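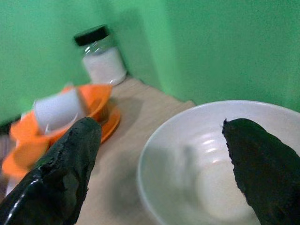
Kashyap wrote back after the last report that the tableware list was too long and asked which pieces people use every day. We have cut it from 300 pieces to 172 - mostly by dropping serving dishes.

Table setting

The teal plates and mint-green mugs are now the standard place setting at Skikthorpe. Lerov delivered 55 settings in April and none have been returned.
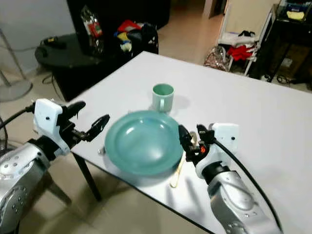 Teal plate and mint-green mug on the white table.

Clearing and putting away

Work on the corner counter is behind schedule. The Stuvley racks came late, and we still have to settle where bowls go when a rack is full. Mugs and plates are sorted out on paper; the labels are not printed.
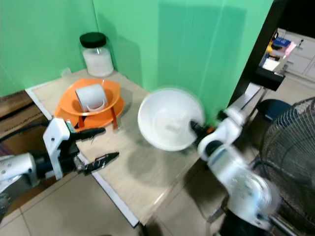
Page 4

The orange rack stays on the counter for the next period, with the lidded glass jar behind it. White bowls and mugs will be kept at this counter only.

Spending on tableware is $1,000 under budget. We ask to move that amount to shelving - the order can go out as soon as we have your approval.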